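Gripper comparison group, minutes of the September meeting

Start 9:30, room next to the workshop. Chair and minutes: Darius Bogdan. Present also: two people from Indora, one from Kanagaratnam by phone (the line was bad in the first part).

1. Minutes of last meeting
Accepted with one correction. The controller from Flernbridge was tested with the old firmware, not with the new one as it was written.

2. Results with flat objects
Darius showed the numbers for poker chips and cards on the round table. In total 3,918 grasp attempts are now recorded, for both grippers together. Of these, 505 are marked as failed. The most common failure is that the fingers close above the chip and take nothing. Second is that two chips are lifted when only one was asked for.

The Indora side asked if the felt makes the task easier. Darius answered that the chip can sink a little in the felt when it is pressed at the edge, and then the other edge comes up. On bare wood this does not happen and the chip slides away. It was agreed to report felt and wood in separate tables. 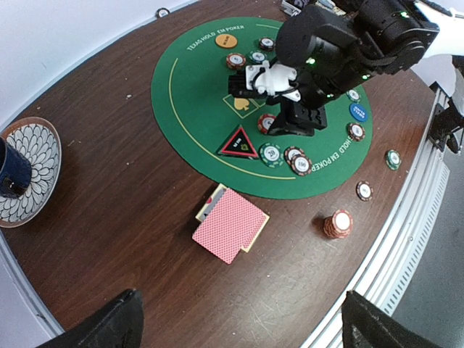 Overlapping chips stay in the test, but they must get their own label in the log. At the moment they are counted together with single chips and this makes the comparison unfair for the gripper with the wider fingers.

3. Wrist camera
The view of the chip is lost in the last part of the approach when the fingers cover it. Kanagaratnam proposed to use also the second camera for this part. Open question is the delay between the two cameras. To be measured before we decide.

4. Controller
Dustik offers a force limit that can be set for each finger. Indora would like to try it with single cards. No objection. The price was not discussed.

5. Actions
Darius: separate tables for felt and wood, new label for overlapping chips.
Indora: 11 spare finger pads, soft type, to be sent.
Kanagaratnam: measure camera delay.

Next meeting in October, same room. End 10:45.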